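Workshop Notes > Interviews > Shared Benches

Sorting baskets with two arms: Nuria Alemayehu on the Khúc build

Nuria Alemayehu has been a member at the Sturneo workshop for three years and works weekdays as a payroll clerk. Her project, which she calls Khúc, is a pair of robot arms that pick up small plastic baskets and put them on a shelf by color. She spoke to us on a Thursday evening, after the laser cutter people had gone home.

She started with one arm. "I had it at home on a desk and it could push things around, and that was enough for a while. Then I wanted to move something with an open top and it kept tipping. Two arms seemed easier than one clever arm. I was wrong about that, but I already had the second one."

The build has cost her $3560 so far, most of it on the arms. Jairo Muñoz, who shares the bench, did the wiring on the right side and welded the legs of the shelf.

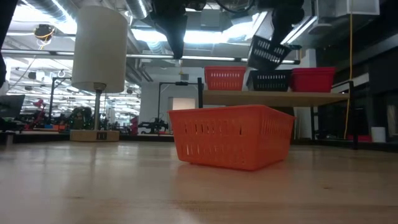
Right arm with a black basket over the shelf. Orange sits on the table.

The baskets are slotted on all sides, and Alemayehu picked them for that. "I tried solid tubs first. The fingers slid down the wall. With slots there is an edge to catch, and they weigh very little." They come in red, black and orange, three of each. Black gives her the most trouble. "The gripper is black, the basket is black, the shelf legs are black. The software loses the rim."

She writes the control code with Khoa Phan, mostly by message. He keeps a log of every run, and it stands at 197. The early ones were slow, with long stops between moves while the arms waited for each other. "We had them both asking permission. Khoa took that out and gave each one its own half of the table. Only the middle is shared now, and the left arm gets it first." 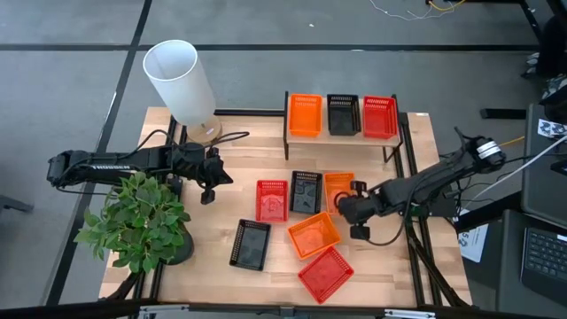
Do you need two arms to sort things by color?

One arm can sort by color if everything is within its reach. The second arm lets you use a wider table, and one can hold a basket while the other turns it.

Most of her evenings go into calibration. The table gets bumped, or someone moves the lamp, and the numbers drift. She now runs a short routine before each session in which the arms touch four points on the wood. It takes nine minutes – she would like it to take two.

The wrist view was a late addition. "From the side you can think you're lined up and be a finger's width off. Looking down from the wrist, you see the gap between the fingers and you see the table through it."

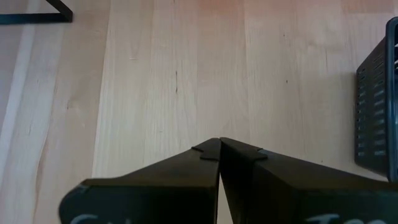
"So I stopped trusting the side view for the last few inches," she said. "It gets the arm close, and then the wrist takes over. Khoa didn't like it at first, since it meant rewriting the part he had just finished."

The next job is stacking. She expects the baskets to jam inside each other and has set aside August for it. Muñoz wants to replace the shelf with a taller one, and she has asked him to wait.

Related
Lụa Kiều on rebuilding a Lusetti lathe
Cúc Phí: a Gramar plotter in a spare bedroom
3000 hours on one stepper motor

Contact | Copyright Workshop Notes | Back to top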